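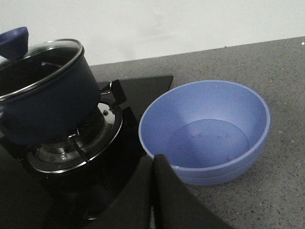
So I spend a weekend pretending to be a pharmacist in a country that doesn't exist, and the Army learns something from it? One applicant put it to us that way on the sign-up form, in the box marked "Dietary needs." It's a fair question, and most of the others we get are versions of it.

Role-Player FAQ
Mirkis Training Support, Hollwood Range

What is the job?

You play a civilian in Flurkham, a mock town on the Hollwood Range where units train before going overseas. Soldiers come through, ask questions, search things, hold meetings, and occasionally apologize. You respond the way your character would.

Does the Army learn something?

We think so. A lieutenant who insults the town council in Flurkham finds the roads get very quiet afterward. It's better to find that out here. Whether anyone remembers it a year later is above our pay grade, and we've seen the pay grades.

Where is Flurkham supposed to be?

In the Republic of Tóth, which borders nobody in particular. It was put together so that no real embassy would call us. The Republic has a currency, a disputed river and 1373 registered voters, most of whom you will never meet. Please learn the river. It comes up.

Do I need to speak another language?

Some roles require one, and those pay more. The rest are done in English through an interpreter, who will repeat your English to a soldier in slightly different English. Everyone finds this strange on the first morning. By lunch you'll be waiting for the interpreter to finish before you answer your own friends.

Do I need acting experience?

No, and if you have a lot of it, please read the next answer twice.

Can I make up my own backstory?

You get a character sheet, usually 2 pages. Stay on it. If the sheet says your cousin was detained at a checkpoint, he was detained at a checkpoint. He wasn't a spy, he doesn't have a twin, and he didn't leave you a map. The exercise planners have to deal with whatever you say, and they have had to deal with the map.

How long is a shift?

Up to 12 hours, with breaks written into the schedule. Overnight shifts are posted separately. Most of any shift is waiting. Bring a book, and keep it out of sight if your character can't read.

What are the soldiers allowed to do to me?

They may talk to you, ask you to move, and ask to search your bag. Any physical search is by prior consent only, and you mark that on your form. If you checked "no," you wear a colored wristband and that settles it. To stop the action at any time, say "real world" in a loud voice. Don't use it to ask when dinner is.

Will there be loud noises?

Yes. Blank rounds, smoke, vehicles, and a loudspeaker that has never once been set to the right volume. Hearing protection is issued at check-in and is not optional.

May I give the soldiers feedback?

During the review after each run, yes. Please give it as your character first ("I didn't trust the man who kept his sunglasses on") and save the policy essay. We do get policy essays. Some are quite good, and one was clearly somebody's term paper.

Is this an endorsement of the war, any war, or the whole idea?

You're signing a work agreement and a safety waiver. Our role-players include retired soldiers, people who march against the military on weekends, and a large group who want gas money. They share a tent without much trouble, although the subject of contractors can get lively. That would be us.

Can I post about it?

Phones stay in the lockers until the end of your shift. Afterward you can say you worked here. You can't name the unit, the dates or the scenario.

How and when do I get paid?

By direct deposit, within 30 days of the end of the exercise. The form needs your legal name. Every rotation a few people put their Tóthian one, and payroll doesn't have a sense of humor.

How do I sign up?

Fill out the form at the Hollwood visitor gate, open until 4 p.m., closed Saturday. Bring a government ID from a country that issues them.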